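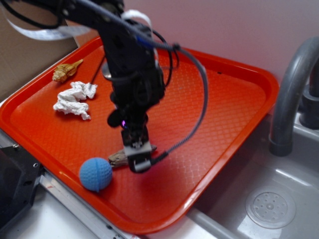
I have a soft spot for things that come home in coat pockets. Every April we rent the same little place in Osunside, and every April I swear I'm only bringing back what I packed. Then I get home, turn my pockets out, and there's a beach in there.

So this week was the great unloading. I do it at the kitchen sink now, on the orange tray, after the year I did it on the couch (never again, I was finding sand in the cushions until Halloween). The tray has that bumpy diamond pattern all over it and a good raised rim, so nothing rolls off, and I can park it on the counter with one side hanging over the sink and tip the grit straight in. I think it came from Fuketti back when they still had the store by the bus station. It was meant for serving drinks. It has never once served a drink.

The first batch was a shell, a stick, a ball and a wadded-up tissue. The tissue is garbage, obviously, but it was in the pocket with everything else so it got its turn on the tray too!

The shell is my favorite. It's one of those spiral ones, tan with brown, kind of like a tiny conch, with ridges going all the way around. I've looked through my shell book twice and I'm still not sure what to call it. Small shells like this get a soak in warm water with a drop of dish soap, then I go at the ridges with an old toothbrush. I know some people use bleach. I did that one year and everything came out looking like chalk, so now it's soap and patience. If it still smells after 2 days, it gets another soak.

Driftwood takes longer. This piece is flat and grayish brown, nothing special unless you like sticks, which I do. I rinse it, scrub it with the same toothbrush, and leave it in a bucket of plain water overnight to get some of the salt out. Then it dries on the back porch for a good long while. If you bring it inside too soon it gets a funny smell and you will blame the dog. My longest one is 60 inches and had to ride home between the front seats with the end resting on the dashboard – I would not recommend this on the highway.

The ball I found up by the beach stairs. Light blue rubber, dimples all over, with a seam around it. I waited a while in case a kid or a dog came back for it, and then it started to rain and I put it in my pocket. It'll get hot soapy water and then go in the basket by the door for walks.

As for where it all goes, I've been using a big glass jar from Becerra on the hall windowsill, and the jar is full. It has been full since last year if I'm being truthful, I've just been shaking it down like a bag of flour. I looked at one of those printer's trays with all the little compartments and it was lovely, but a bit much for something to hold my pebbles. I may try the long shelf in the bathroom. The driftwood could sit along the back and the shells in front, and then I could see them while I brush my teeth.

Still to sort: the blue raincoat, the beach bag, and whatever is rattling under the passenger seat. There's also a bag of sea glass that I promised to go through at the Tinunus craft table, and I haven't even untied it yet. If you have a good trick for getting tar off a pebble, leave it in the comments. I've tried butter and now I have a buttery pebble.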